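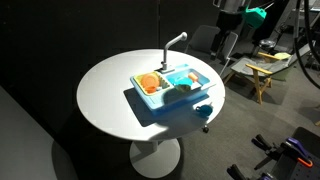 *Fig. 1. The play sink on a round table, rack on the left, basin on the right.*

## 4. Setting Up the Sink for Play

You've got the sink out of its carton and the faucet pressed into its plate (Section 3), so now comes the fun part! This section covers choosing a spot, laying out the dishes, filling the basin and clearing up afterward. Read it through once with your child if you can. Most kids want to take over by step 2, and they should.

### 4.1 Choosing a table

1. Pick a flat, steady table that your child can reach without stretching. A round pedestal table like the one in Fig. 1 is great for two children, who can stand wherever they like with no corners to bump.
2. Set the sink down with all of its underside on the tabletop. It doesn't have to sit square to anything. Turning it at an angle often brings the basin closer to small hands.
3. Leave some clear table on the basin side. A cup waiting to be washed can stand there, like the dark blue one in Fig. 1.
4. Press down gently on each corner of the sink. If it rocks, move it.

> **Caution:** Pedestal tables can tip if a child leans or climbs on the rim. Stay close by, and move to the floor for children who are still pulling themselves up on furniture.

### 4.2 Laying out the dishes

1. Drop the pale yellow rack into the left compartment with the slotted ridges facing up.
2. Stand the orange plate upright in the ridges. It should stay put when you let go. If it leans, push it down a little farther.
3. Put the small orange cup in front of the plate.
4. Place the teal bowl in the basin on the right, along with the sponge.

That's the starting layout we like best: something already "done" in the rack, something still to do in the basin. Kids get the idea right away, and then they invent their own rules, which are usually better (our testers at Flarnivbridge ran a very strict restaurant for most of March).

**Note:** Dishes from other Rusodard kitchen sets can join in too. Try a piece in the rack before play starts, as thicker plates may not fit between the ridges.

### 4.3 Adding water

Dry play is every bit as good, so skip this part if you're on carpet or short on towels.

1. Lay a towel under the sink.
2. Take out the bowl and the sponge.
3. Pour 700 ml of cool or lukewarm tap water into the basin. Never use hot water.
4. Put the dishes back and let the washing begin!

For toddlers, 300 ml is plenty. They can still soak the sponge, and spills stay small.

> **Caution:** Never leave a child alone with water, even a shallow basin of it. Wipe up splashes on hard floors right away.

### 4.4 Clearing up

1. Lift out every dish and squeeze the sponge.
2. Carry the sink level, with both hands, and empty it from the basin side.
3. Wipe both compartments with a soft cloth. Skip the dishwasher and scouring powder.
4. Let everything air-dry before you stack it. The sponge takes the longest, so leave it out overnight.

Missing a dish? Check Section 6 for the spare parts list.

*Text: Bartosz Lis. Revised July 12, 2021.*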